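Morkus to Reopen Upper Odow Quarry Road Following Slope Repairs

ODOW — Morkus will reopen the upper quarry road at Odow to permitted traffic in April, after repairs to the slope above the second bend. The road has been closed to all vehicles over 4 tons during the work.

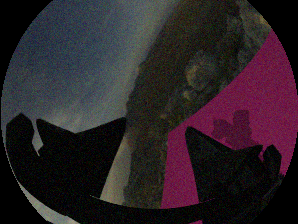 Morkus Roads and Slopes Department

The upper road was cut in 1967 to serve the stone quarry and was later taken over as a supply route for farms on the north side of the ridge. Its drainage was never rebuilt for that use. Water collected behind the retaining wall and washed fine material out from under the road edge.

The repair covered 1199 feet of road. Crews cleared the old ditch, replaced the pipe under the second bend and set new drains through the wall. Loose rock above the bend was removed by hand. Steel mesh was then pinned to the face — the same type used on the lower road.

Drainage work was carried out by Henao under a fixed-price contract. Feleo supplied the mesh and pins and will inspect them every spring.
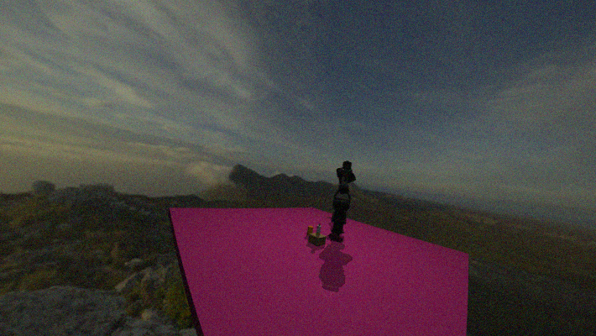

Access After Reopening

Permits issued before the closure remain valid and do not need to be renewed. Trucks must use low gear between the quarry gate and the lower junction. Parking on the outer shoulder is not allowed at any point.

The road will close during heavy rain. Notices will be posted at both gates by 6 a.m. on the day of any closure.

A total of 3962 cubic yards of soil and rock was removed during the project. Most of it has been placed in the old quarry floor, which will be graded and seeded with native grass. Topsoil for the seeding is stored at the lower yard.
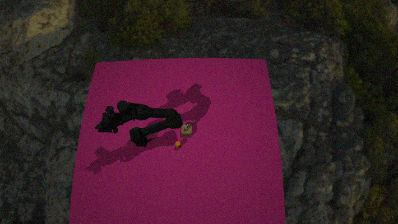 Rocky ground around a flat magenta surface.

Permit forms and the current load table are available from the Morkus office in Odow. Questions on farm access should be sent to the Roads and Slopes Department.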